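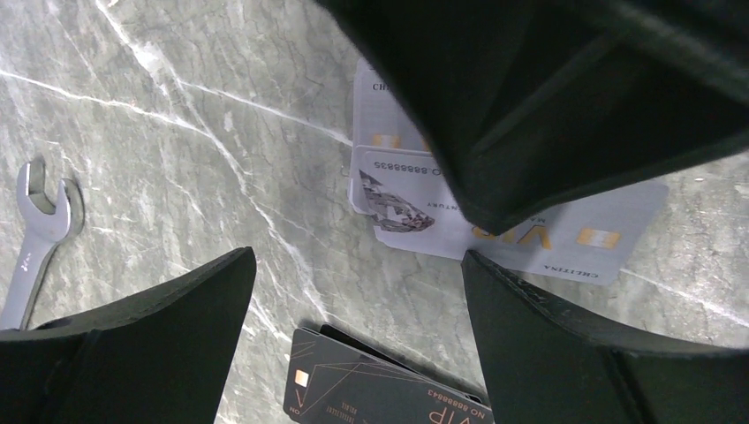 Cards on the marbled top

Greyhound rehoming: how long before you let them off lead?
Forum > Rescue dogs > Training and settling in

mudlark_4
Hello all! Twelve weeks in with our ex-racer from the Breten kennels and I'm completely smitten. He's learned stairs, he's learned sofas (that took one evening) and last night he brought me a slipper. My question is about recall. He comes back beautifully in the garden, so when did you all first let yours off in the open?

teasel
Congratulations, what a lovely start! We waited a full year and only ever use hired fields. Widmer Lane has one with a proper six-foot fence, and mine does 4 mad laps and then lies down like a rug.

northbank
A year seems very long to me. Ours was off lead on the beach at month three and has never gone further than the groyne. You know your own dog. Start with a long line, carry sardines, and pick a quiet morning.

teasel
Long line on a greyhound? Please be careful with that one. They hit top speed in a few strides and the jolt at the end can do real damage to the neck. Harness only, and keep it short.

northbank
Fair point on the harness, I should have said. Still think a year is too cautious though. 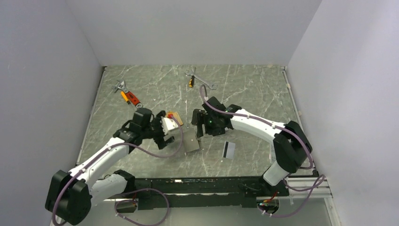 Pepperpot thinks you're both right and that it depends on the rabbits. Mine has perfect recall until something small and furry moves, and then I might as well be shouting at a bus.

mudlark_4
Ha, there are plenty of rabbits here! Did anyone do the Nirkow whistle class? It's £38 for the course and the rescue mentioned it when we collected him.

teasel
Yes, and I loved it! You blow, they get chicken, over and over, indoors first. By July mine would leave a full bowl for the whistle.

hob_and_fern
Ours came through Wonora with number 2751 on his paperwork and no name at all, so we had to teach him that before anything else. Whistle worked a treat. I'd still keep the muzzle on in a shared field, whatever northbank says.

northbank
No argument from me on muzzles!

mudlark_4
Brilliant, thank you. Booked the class and the Widmer Lane field for 7am. Sardines are on the shopping list.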